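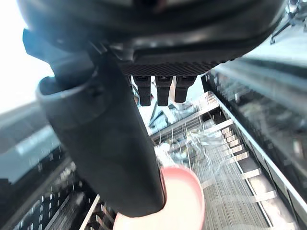 Planning and perception catch-up, July
Minutes, typed up by me (Despina) because it was my turn and I lost the argument

There: me, Sun-ja Maeng, the two from the Bumow side on the call, and Piet and Lorna from tooling. Piet left at the halfway point for the dentist. We started at ten past two, once somebody had found the right cable.

1. Last time's actions

Sun-ja has finished moving the grasp planner into its own process, hooray. It now restarts without dragging the whole arm stack down with it, and she showed us by killing it three times in a row on the big screen, which got a small cheer. My action was to write up the frame naming and I haven't, so it stays on the list. Piet's log rotation is merged. Lorna's wasn't on the list but she did it anyway (the config checker now complains if you leave a joint limit blank, thank you Lorna).

2. Bowl unloading in Silotier

This took up most of the meeting. For anybody who missed the thread: Silotier is our rack unloading package, and the job this month is bowls. We've now got 1626 attempts logged, and 398 of those are marked as failed. Sun-ja has been going through the failures by hand and is a lot less gloomy than I'd be after doing that.

Her main point was that most of them aren't grasp failures at all in the sense we'd been using the word. The planner picks a perfectly sensible spot on the rim, the finger goes there, and then the controller decides it has hit something it shouldn't and backs off. We're treating first contact with the rim and contact with the rack as the same event. Bumow asked if we could just raise the force threshold. Sun-ja said she'd tried it and got a very confident arm that bent a tine, so no.

What we ended up with after a lot of drawing on the board is a separate contact phase. The planner hands over the point where it expects to touch, the controller gets a little bubble around that point where contact is fine, and anything outside the bubble still stops the arm. I wanted the size of the bubble to come from the perception side, as we already have an uncertainty for the rim fit and throw it away. Sun-ja would like it fixed to begin with, so there's only one new thing to debug. I grumbled and then agreed with her. Starting value is 8 mm.

Decision: fixed bubble first, and we look at the uncertainty version after the next full run.

3. Wrist camera and the rim detector

Mine, so forgive me if it's longer than it ought to be! The rim detector is fine on a bowl by itself and gets muddled when there's a lot of rack behind it. Thin parallel rods are about the worst background I could have asked for. You get stripes everywhere, the edge finder loves stripes, and now and then it fits a lovely smooth curve through bits of rod. Water makes it worse. Spray comes out as short bright streaks and they get picked up as edges too.

I've tried two things. The first was a median over a few frames, which tidies up the streaks nicely but smears the rim if the wrist is still moving, so it's only any use once we've stopped. The second was masking out the gripper properly. Until now we'd been using a hand-drawn mask that somebody made ages ago (it may have been me) and it didn't follow the finger as it closes. I'm now rendering the mask from the joint state on every frame. It costs us next to nothing and the false rims along the edge of the finger have gone.

What's still broken is the last bit of the approach, when the finger covers part of the rim and the camera is so close that you only get a piece of the bowl. The fit wobbles all over the place. Lorna suggested we stop fitting at that stage and carry the last good one forward using the arm kinematics. I'd been avoiding that out of stubbornness, mostly, and it's a sensible idea — I'll try it this week.

Someone from Bumow asked about colour, as in, could we simply look for pink. We could, and it would work beautifully until the first white bowl.

4. Replay tool (Choo)

Piet did this one quickly before he went. Choo will now replay a log against a different build of the planner and show you the two paths side by side. It's slow to load on the long logs and he knows. Sun-ja asked if it could jump straight to contact events. He said yes if we agree on what a contact event is called, and there followed ten minutes on naming that I'm not going to write down. It's called contact_start. Please don't reopen this.

He'd also like everybody to stop saving logs to their home folders. Shared drive, please.

5. Ultari

Ultari want a build they can run on their own cell. Lorna thinks we can give them one with the old contact behaviour switched on by default and the new one behind a flag. I'd sooner they waited, but they've been patient and Sun-ja pointed out that they'll find things we won't. Agreed to send it once 50 clean unloads in a row have gone through on our rig with the flag on. Clean means no stops, no nudging from a human, and the bowl ends up the right way round on the tray.

6. Anything else

The emergency stop on the bench rig is stiff. It works, Lorna checked, but she's ordering a new one. The calibration board needs to go back in its sleeve after use, it's getting scratched and I can see it in the residuals.

Actions

Sun-ja: contact phase with the fixed bubble, behind a flag
Despina: carry-forward of the last good rim fit; frame naming (yes, still)
Piet: contact_start markers in Choo, load times if there's room
Lorna: Ultari build, new stop button
Bumow: send us the tray drawing with the corrected heights

Finished at twenty to four. Next one same time and same room, and Sun-ja is taking the minutes.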